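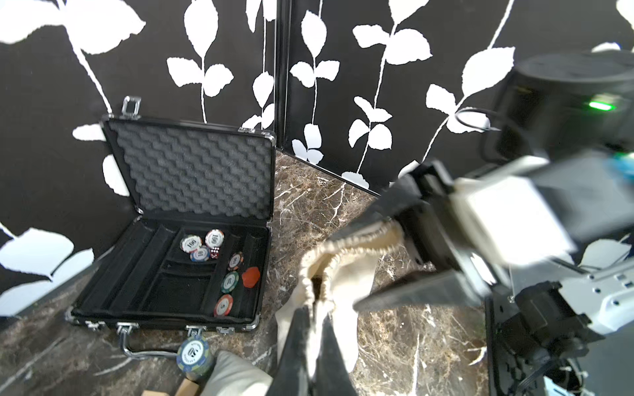
One hand on the bag, chip case open behind it

9/7/25

So I finally made it to robot club! Hrvoje Mladenović has been after me since spring to come along, and I kept saying I'd only be in the way, and then I signed up as a full member (60 bucks for the semester, pizza included, I've spent it on worse).

The project right now is called Ratard — please don't ask me, the name is older than anyone in the club — and the goal is getting a two-armed robot to tidy up game night. Chips go in the case, other bits go in the drawstring bags. My eight-year-old can't do this either, so I have a lot of sympathy.

I got maybe five minutes of theory from Zdenka Radulović and then she handed me the controls. Oh boy. You're driving the grippers while watching what the wrist cameras see, and my brain kept mixing up left and right. Everything looks huge and close until you reach for it, and then it's a mile away.

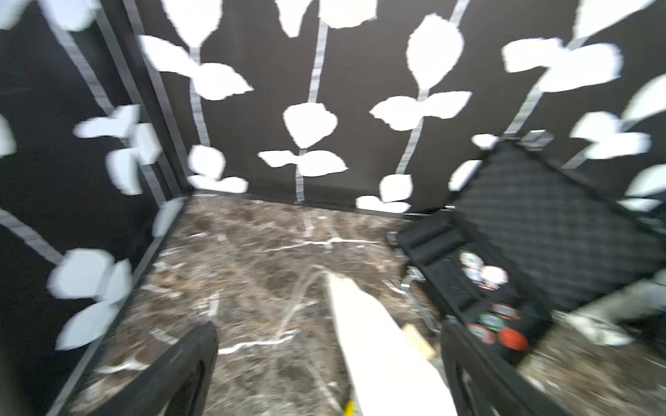
What I learned about bags

Bags are the worst. A block is a block, you grab it and it stays a block, but cloth does whatever it wants. Zdenka's advice was to go for the gathered part at the neck and close slowly, and that did help, though my first dozen tries are not going in anyone's highlight reel.

Then Patricio Ibarra took over and made it look like folding laundry. He's been practicing for the Setanton meet in November, where we get 2 runs and they only keep the better one. He drives both arms together, which I can't even picture doing yet. 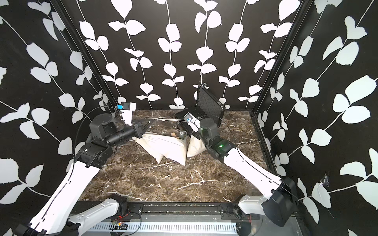

I spent the rest of the evening on notes, writing down each attempt and what went wrong with it. We're trying to get to 128 good ones before the meet and we are, um, not close. My handwriting got worse as the pizza got nearer.

The chips themselves are next. They're thin and they like to tip, and Patricio thinks we should come at them from the side, while Hrvoje wants to go straight down. They argued about it all the way to the parking lot. 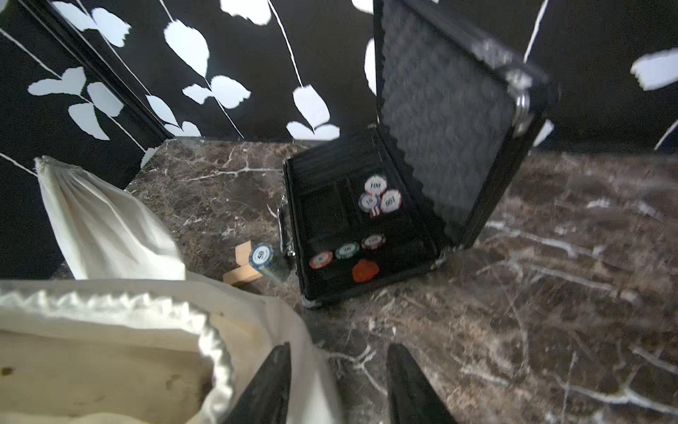
I'm on Hrvoje's side, mostly because he drove me home. Next time I want a go at the stack, and I'm bringing my own mug because the club ones are grim.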